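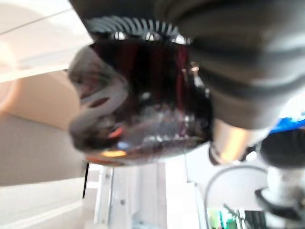 Wrist camera view, close range. Ribbed finger in contact with a glossy object.

Equipment > Teleoperation > Two-arm demonstration kits

Irico Mirar 2 Teleoperation and Hand-Guiding Kit

The Mirar 2 is a leader-follower kit for recording manipulation tasks on a two-arm robot with gloved or ribbed-finger hands. An operator drives both arms remotely from a seated station, or moves either arm by hand with the joints in low-torque mode. Both methods write to the same log format, and a session may switch between them without closing the file.

Recording

Joint positions, hand commands and motor currents are logged at 80 Hz. The head camera and both wrist cameras are stamped against the same clock. Wrist video blurs during fast transfers at close range. For tasks where the label or cap of an object matters, set the wrist exposure manually and reduce the speed limit to 66 percent before recording.

Household tasks

The standard task library covers kitchen work at counter and floor height: bottles, trays, drawers, doors. For a bottle transfer into a pull-out freezer drawer, the operator grips the lower half of the bottle, keeps it upright past the counter edge, and lowers it into the bin. The second arm stays low and to the side with its hand partly open, so that it is available for the drawer front.
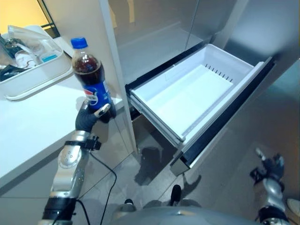 Grip force is capped separately for each hand. Soft plastic bottles need a lower cap than glass or metal, and the value should be set before the first demonstration and left alone for the whole set. Changing it partway through gives recordings that cannot be pooled. Route loose cables clear of drawer runners and check the wrist connectors at the start of each session.

Hand guiding

Low-torque mode is enabled per arm by a foot switch. Gravity compensation assumes the hand supplied with the kit. If a Drikum finger set is fitted, load the matching mass file first or the forearm will sag when released. Guided recordings include the arm only; finger closure is entered afterward on the timeline or commanded from the pedal.

Specifications

Logging rate: 80 Hz
Onboard recording time: 16 hours
Leader station weight: 42 lb
Cameras: one head, two wrist
Control modes: remote, hand-guided, mixed
Export: per-episode folders, video and joint data separate

Supplied with leader station, foot switch, wrist mounts and cable set. Robot not included. Firmware from October or later is required for mixed mode. Page revised 20th March.

Related items
Drikum ribbed finger set, pair
Kpodo foot switch, two-pedal
Kpodo wrist camera mount
Irico Mirar 1 leader arm, single
Mirar replacement wrist cable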